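The fault log is the part worth reading

In October a hand-held gripper at Urkesby stopped closing all the way on its left side. The person holding it did not notice. She was folding clothes, the clothes were getting folded, and the readout said the jaws were shutting. By the time Lucinda Whitlock went through the recordings, 760 of them had been made with one fingertip lagging behind the other. They had already been mixed in with the good ones and passed on to Park for training.

I think the way this was handled was wrong, and I think it is wrong in most places that do this work.

The fault itself was dull. A pin in one of the linkages had worn. The sensor that reports how wide the jaws are sits on the other side, so it reported its own side correctly and knew nothing of the worn one. Zarberg, who supplied the tool, replaced it within nine days and were polite about it. I have no complaint about that.

My complaint is with what came next. The batch was 3,619 recordings in all, and the decision was to keep every one. The argument was that a bit of variety does a robot no harm. Sometimes that is true. A crooked start or a dropped sleeve can teach a machine something useful. But a wrong number attached to a movement is a different matter. The record says the jaws were closed on the cloth when they were still open by the width of a seam. A robot arm trained on that will learn to lift before it has hold of anything.

With a shirt, the cost is a shirt on the floor. Stinel have talked openly about using the same training for lifting pans and passing things to people who cannot get out of bed. I would like the bad habit found while it is still only dropping laundry.

Xiomara Thibodeaux put the opposite case to me. Checking takes time, she said, and the operators are paid by the finished recording — stop them every hour to test the jaws and they lose money. She is right, and that is a fault in the pay. Pay them for the check. Closing the jaws on a block of known width and writing down the reading takes 39 seconds. I timed it.

I would also publish the faults. Every group I know keeps a list of worn pins, slipped pads and flat batteries, and every group keeps it to itself. Anyone using the recordings should get that list with them, with the affected files marked, and then decide what to leave out.

Clothes are still the bulk of the work, one piece at a time, laid out on a bed with the jaws open over it.

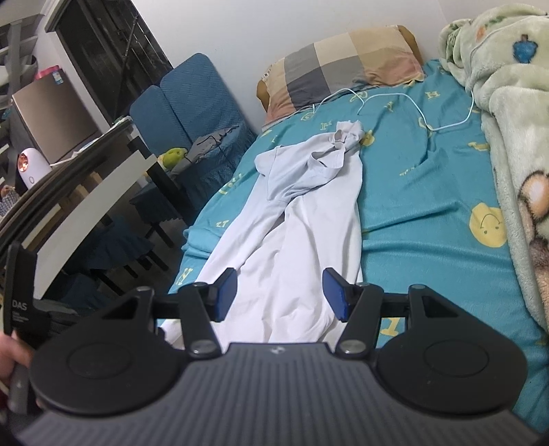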